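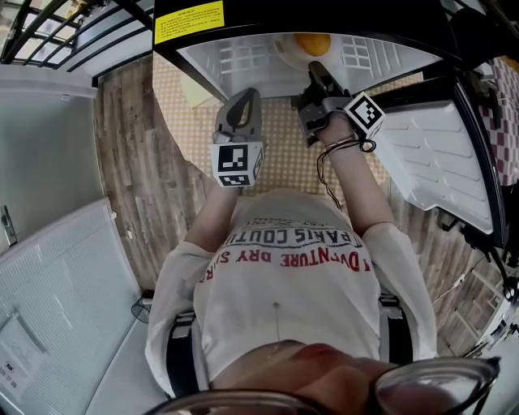
Home Food Storage, Week 2: Cold Spots, Warm Spots

Okay, last week I talked way too long about canning jars, so the fridge gets the whole session today. Bring your reading packet (Mayuree Phetsri's chapter, the one with the coffee stain on my copy).

Bacteria that make us sick grow fast between 40 and 140 degrees Fahrenheit. Your fridge should sit at 40 or a bit lower. Mine was at 46 when I first checked it, and I teach this stuff! Get a cheap thermometer and leave it on the middle shelf overnight.

The door is the warmest part. Ketchup and mustard are fine there – milk goes farther back. Raw meat lives on the bottom shelf, in a dish with a rim, so drips can't land on your salad.

Leftovers: into the fridge within 2 hours, and into shallow containers. A deep pot of chili stays warm in the middle for ages. Chiamaka Akpan asked about letting soup cool on the counter overnight like her grandmother did. I love grandmothers, but please don't.

Drawers next. High humidity for leafy greens, low for apples and pears. Apples give off ethylene, and that turns lettuce brown and sad, so keep them apart.

For next time: write down your fridge temperature morning and night, and read to page 60. We'll do freezers – bring your freezer burn stories.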